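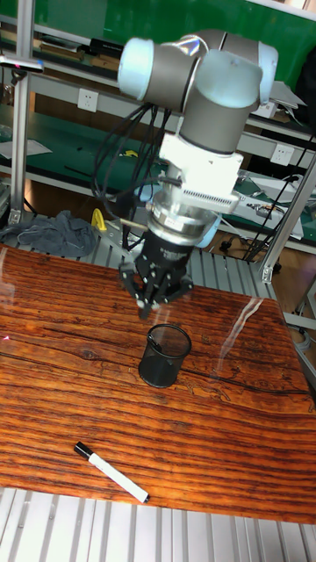

Packing for a first snowshoe walk is something I get asked for help with every winter, and the best start I know is to lay everything out the night before, at home, where there is room to see it. The kitchen table will do nicely, or the bedroom floor if yours is small. Put all the little things (lip balm, head torch, whistle, a pencil for the route card) into one pot while you sort the rest -- a black mesh pen holder like the one on the wooden tabletop is just the thing -- and tip them into the top pocket of your rucksack last of all.

Next, try the snowshoes on with the boots you will be wearing. Set the ball of your foot over the hinge, do up the front strap, then the heel strap, and have a good stamp about in the hall. If you are hiring in Mololen, ask to do this in the shop, and don't be shy about taking your time over it!

For clothes, wear thin layers and keep one warm one dry in a bag. I set off far too wrapped up on my first outing and was sorry for it by the second bend.

The walk I'd suggest for beginners is the forest loop from Mololen up to the Jutau hut, which takes 4 hours with a long stop for soup. You climb 344 metres, most of it in the last stretch above the trees, so save a bit of puff. Follow the marker poles, keep your steps slightly wider than usual, and lean a little forward going up. Coming down, bend your knees and let the heels go in first.

Check the avalanche bulletin and the weather that same morning, and leave word of your route with somebody.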